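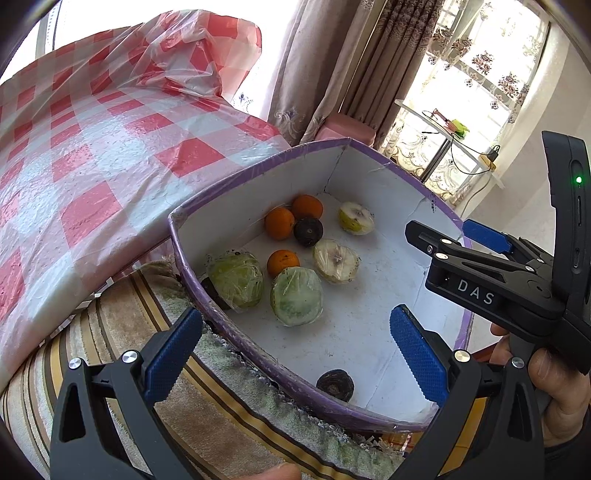
文:Shahram Soltani(シャハラム・ソルタニ)|暮らしと仕事のコツ|5月

職業訓練の講座に通いはじめると、最初の一週間で家の中がいっきに散らかります。テキスト、作業着、交通費の書類、そして練習用の工具! わたしもKovvilleの訓練校で電気設備のコースを受けたとき、台所のテーブルがすっかり教科書置き場になってしまいました。でも、やり方さえ決めてしまえば本当に楽になるので、当時から続けている工夫をまとめておきます。

まずは書類から
受講票、出席の記録、手当の申請書は、一冊のクリアファイルに入れて玄関の近くに立てておきます。書類は冷蔵庫に貼らないほうがいいですよ。油はねと湯気で端がふにゃふにゃになって、窓口で恥ずかしい思いをします(経験者です)。提出日が近いものをいちばん手前に。出したらコピーを後ろへ回す、これだけです。

作業着の油汚れ
帰ったらすぐ、汚れた部分に食器用の中性洗剤を直接つけて、古い歯ブラシで軽くたたきます。20分置いて、ぬるま湯ですすいでから洗濯機へ。ほかの洗濯物とは必ず分けてください。袖口だけ先に固形石けんでこすっておくと、びっくりするほどさっぱりします! 洗う前にポケットの中も見てくださいね。ネジや結束バンドがよく出てきます。 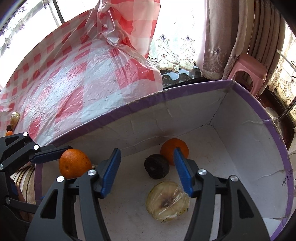 乾かすときは裏返して、ファスナーは開けたままにします。厚手の生地は脇の下がなかなか乾かないので、ハンガーを二本使って前と後ろを離しておくと、翌朝の7時にはちゃんと着られます。実習が続く週はこれにずいぶん助けられました。

練習用の工具
ペンチやドライバーは、使い終わったら乾いた布でふいて、機械油をほんの一滴。布は着古したTシャツで十分です。ふいたあとの油布は丸めて放っておかず、水でぬらしてからふた付きの缶へ。訓練校で口をすっぱくして言われたことですが、家でも同じです。持ち手には色テープを巻いておきましょう。同じ工具が並ぶ実習室でも、自分のものがすぐ見つかります。

台所で技能試験の練習をするなら
大きめのまな板の下にぬれぶきんを敷くと、部品を押さえてもすべりません。わたしは夜の8時から、下の子が寝たあとに配線の練習をしていました。電線の切れ端は床に落ちると本当に痛いので、お菓子の缶のふたを受け皿にします。終わったらテーブルは粘着ローラーでひとなで。被覆のくずまできれいに取れて気持ちいいですよ!

朝の支度
水筒、筆記用具、電卓、安全靴。前の晩にかばんの横へ並べておきます。安全靴には新聞紙を丸めて入れておくと、湿気もにおいもずいぶん違います。新聞紙は朝、靴をはくときに捨てて、新しいものを下駄箱に用意しておけば帰ってからすぐ詰められます。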